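Chapter 2
Residential Property and Its Value

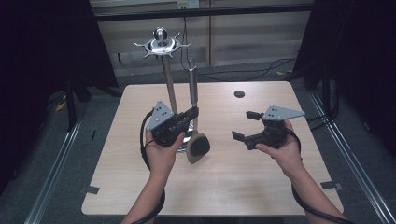 The value of a home depends on more than the building itself. A buyer acquires a parcel of land, the structures fixed to it, and a set of legal rights that govern how both may be used. This chapter introduces the terms that appraisers, lenders, and agents use when they discuss these interests, and it explains how each one affects price.

The first part of the chapter deals with the difference between real property and personal property. Items that are permanently attached to a building are called fixtures and normally pass to the buyer at closing. Items that can be carried away remain with the seller unless the contract states otherwise. Disputes often arise over things that fall between the two – window blinds, wall shelving, garden sheds – and the courts have developed several tests to settle them.

The second part turns to appraisal. Students will follow the sale of a house in Girville, purchased by Junaid Sethi from Tamsin Brunton. The lot measures 100 feet by 300 feet and carries an easement in favor of the neighboring owner. The case returns in the exercises, where the sales comparison approach is applied to it.

Key terms: appurtenance, bill of sale, easement, encumbrance, fixture, market value, severance

2.1 Land and Improvements

In everyday speech, land means the surface of the ground. In law the term is wider and includes what lies beneath the surface and, within limits, the space above it.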